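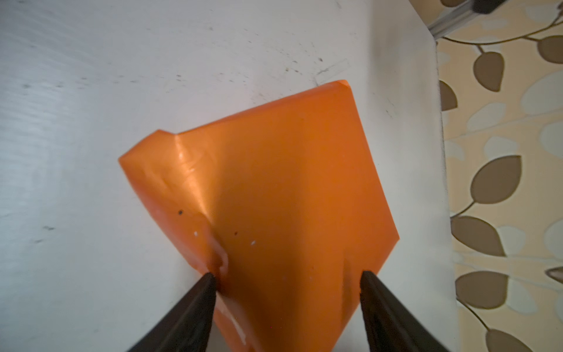
白色台面为什么越擦越花

浅色哑光台面近年在住宅和小型工作室里用得很多，投诉也集中在同一件事上：用不到一年，表面出现灰黑色细点和发丝状划痕，清洁剂擦不掉。

Kumberg材料实验室的Kristine Catacutan把这类痕迹分成两种。第一种是附着物，来自金属器皿、铅笔和橡胶底座，材料转移到台面的微凸起上，颜色偏灰，边缘发虚。第二种是真正的损伤，表层被硬颗粒犁开，沟槽再吸附油污，颜色随时间加深。两者外观接近，处理方法相反。附着物可用三聚氰胺海绵蘸水轻擦；沟槽若照此处理，周围会被抛亮，哑光面上留下一块反光斑。

区分时把灯放低，让光线贴着台面照过去。沟槽有一侧亮边，附着物没有。

实验室对Maglaya和Groltness两种涂层做了往复摩擦测试，载荷4牛，行程1,000次。Maglaya的光泽度上升6个单位，Groltness变化较小，但染色后更难清洗。Catacutan认为，光泽度变化比划痕数量更能反映日常观感，厂家的说明书通常只写铅笔硬度。

Pisness的翻新车间目前采用整面重新消光，不做局部修补。砂纸目数从1,000起，全程湿磨，方向保持一致，干燥后再上封闭剂。边缘和转角涂层较薄，由手工完成，磨穿后只能换板。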